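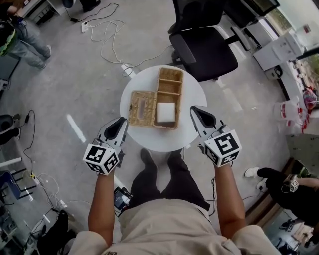

Skundardについて

Skundard(スクンダード)は、ロボットに家事や軽作業の手本を見せる会社です。説明書を読ませても覚えてくれないので、人間がやって見せます。同じことを、何度も、だいたい同じ機嫌で。

創業時のメンバーは3人でした。代表のKinga Vincze(キンガ・ヴィンツェ)は、前職で産業用アームの遠隔操作を担当し、モニター越しにネジを拾い続けた末に「自分の手で拾ったほうが早い」と言って辞めました。その一言がほぼそのまま事業計画になっています。

仕事の内容

お客様から「こういう作業を覚えさせたい」というご相談をいただき、手順を決め、実演し、記録をお渡しします。実演には両手持ちのグリッパーを使います。指が10本ある人間が、わざわざ左右2本ずつに減らして作業するわけで、入社初日はたいてい全員が不器用になります。ティッシュ箱の仕切りにナプキンを収めるだけで、額に汗をかいた者もいます。

グリッパーの位置はマーカーキューブで追跡します。キューブを手で覆ってしまうとその回はやり直しです。見事な手さばきほど、なぜかキューブが隠れています。

遠隔操作による収録も承ります。ロボット本体がお客様の現場にあって動かせない場合は、当社の操作者が離れた場所から動かします。通信の遅れがあるため、急ぐ人より、のんびりした人のほうが上手です。採用面接で早口の方には、その旨を正直にお伝えしています。 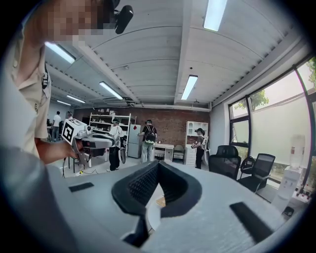

収録用のソフトウェアは自社製で、Filto(フィルト)といいます。手の動きと映像の時刻をそろえ、使えない回をはじくためのものです。はじかれた回には理由が一行つきます。いちばん多い理由は「マーカー不検出」、次が「手順の省略」です。後者は、慣れてきた社員が無意識に近道をした場合に出ます。成長の証ですが、納品はできません。

これまでの最長案件はFlaluneck(フラルネック)です。ふたのある容器を開け、中身を整え、閉める。それだけの作業を1,413回収録しました。担当者は今でも、よそのお宅でふたを見ると少し静かになります。

働く環境について

フロアは一続きで、作業台も事務机も同じ空間にあります。ケーブルは床を通っています。来社された方には足元へのご注意をお願いしておりますが、つまずくのは主に社員です。

実演は30分ごとに交代します。腕が疲れると動きが雑になり、その雑さまでロボットがきちんと学んでしまうためです。交代の合図はFülöp(フュレプ)という社内の自動音声で、どの社員の声よりも敬語が丁寧です。

実演担当に特別な経歴は求めていません。現在のメンバーには元パン職人、元図書館員、元ロボット工学専攻の学生がいます。三者のうち誰がいちばん上手かは、社内の平和のため公表しておりません。

お問い合わせ

覚えさせたい作業がお決まりの方は、現在その作業を人がしている様子を短い動画でお送りください。まだお決まりでない方は、毎日やっていて飽きたことを三行ほどでお書きください。通常2営業日以内に、手の空いている者がご返信します。

見学は午後2時から受け付けています。ご希望の方にはグリッパーもお試しいただけますので、袖のまくれる服でお越しください。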